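《日常物品史》课程讲义　第三讲
孔、格与板：标准间距是怎么来的
2022年1月修订

上一讲讲到螺钉，课后有同学交来的读书笔记只有一句话：“原来螺钉这么无聊。”这位同学已经掌握了本课程的精神，这一讲他会更满意，因为我们要讲的是孔，也就是螺钉还没来时的状态。

一、先说一块板

设想一块平板，上面按固定距离打满了孔。它自己什么也不做，用处全在于以后有人往孔里插东西、挂东西、拧东西。买它的人买到的其实是一份许诺：无论你将来想把什么固定在哪儿，大概总能找到一个差不多的位置。

“差不多”三个字请划线。连续的平面允许你把东西放在任何地方，打了孔的板只允许你放在有孔的地方。用数学系的话说，我们拿连续换了离散；用木工的话说，架子永远比你想要的高一点或者矮一点。人类很早就接受了这笔交易，至今没有退货。

二、间距从哪里来

教科书喜欢说间距是“合理选定”的。读过工厂往来信件的人很少这么说。本讲的阅读材料是Malou Kirkegaard整理的曼霍尔姆（Mandholm）五金厂档案，请重点看第1101号信函。信里，采购员抱怨新到的冲床比旧的宽了一截，问是改模具还是改图纸。厂长批了四个字：“改图纸吧。”此后该厂所有挂板的孔距都随那台冲床走，冲床报废以后也没有改回来。

同类故事在本课程里还会出现好几次，情节大同小异：某个尺寸因为手边的机器而定下，机器没了，尺寸留着，后人再给它补一个关于人体工学的理由。考试时若要论述，请把补理由的年份和定尺寸的年份分开写，写反了扣分。

Villads Thorlacius对此有不同看法。他在《格子的脾气》一文里主张，间距主要由手决定：两孔太近，手指捏不住中间的零件；太远，小件又挂不稳。他为此请了9位装配工试用不同的板，结论是大家都喜欢自己用惯的那一块。作者认为这支持了他的观点，我建议大家读两遍再下判断。

三、两种孔

为了讨论方便，本课把孔板分成两类。

挂式：孔用来承受钩子，力主要朝下。典型例子是车间墙上的工具板。它的敌人是重力和借东西不还的同事。
插式：孔用来夹住插进去的东西，靠摩擦或弹簧片。典型例子是电子实验用的面包板。它的敌人是插歪的引脚，以及对“接触良好”四个字的乐观。

两类的界线没有看上去那么清楚。埃森（Esen）公司曾推出一种自称“通用”的板，既能挂又能插，目录上写得很有信心。据后来的退货记录，挂的人嫌它太薄，插的人嫌它太厚。首批4000块，几乎全部卖给了一家幼儿园供应商，据说在那里很受欢迎，用途不详。

“面包板”这个名字顺便交代一句。早年的无线电爱好者确实在切面包的木板上钉钉子、绕导线，后来板换了，名字没换。每年都有同学在试卷上写它因为孔多像面包而得名，想法很有画面感，分数没有。

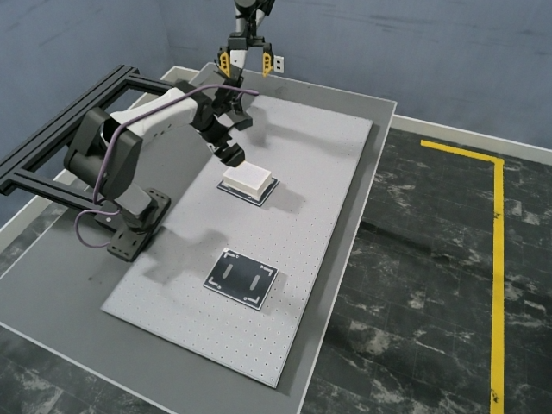

四、标准的代价

一旦许多人用了同一种间距，改动就变得极其昂贵。昂贵的倒不是板，板很便宜。贵的是所有为这种板做的东西：钩子、夹子、引脚、抽屉、说明书，还有那些已经知道该往哪儿伸手的人。

吉恩达德（Gindard）商行的旧账本对这一点记得很清楚。他们在某年二月换了供应商，新板孔距略小，单看一孔几乎察觉不到。问题在于长钩有两只脚，两只脚之间隔着好几个孔，误差就一路累积上去。店里的处理办法是给每只钩子配一把小锉刀，账上列为“赠品”。那一年锉刀支出500克朗，比换板省下来的钱多。账本页边有人用铅笔写了一个“唉”，笔迹没有鉴定出来，历届学生中有三篇学期论文讨论过是谁写的，都没有说服我。

请注意这里的算术。单个误差可以忽略，累积误差不能忽略，这是格子世界的基本规矩。凡是靠数格子定位的做法都受它约束，从织布到排版，再到坐在礼堂里找座位号。

五、不守规矩的人

任何一套格子都会遇到不合作的用户。布林约尔夫斯多蒂尔（Brynjólfsdóttir）作坊留下的几块板值得一看：原来的孔排得整整齐齐，孔与孔之间又被人手工加钻了许多新孔，大小不一，方向也谈不上。有的地方钻得太密，两个孔连成了一个。研究者起初把它们归为“损坏品”，入库时还贴了标签。后来有人把作坊的工具一件件对上去，件件都能挂住，标签才换掉。

这个例子在讨论课上要用，请各组提前想好立场：这是标准的失败，还是标准留出的余地？两种都能拿高分，唯独“各有道理”不行，去年已经有太多人各有道理。

六、术语

孔距：相邻两孔中心之间的距离。量边到边的同学，请重做作业一。
公差：允许出错的范围。与“宽容”无关。
兼容：两样东西放在一起还能用。产品目录里的“兼容”另作别论，见第五讲。
余量：设计时多留的一点。通常在验收之前被用完。

七、作业与阅读

1. 在宿舍或家里找一件带规则排孔的物品，用尺子测出孔距，注明测量方法。饼干可以，交来时须完整。
2. 阅读第1101号信函，用一页纸说明厂长为什么选择改图纸。不得使用“显然”二字。
3. 选读《格子的脾气》第二节，列出你认为试用方法存在的问题。篇幅不限，请适可而止。

下一讲讲抽屉。需要用到本讲的“余量”，作业一的测量数据也请一并带来。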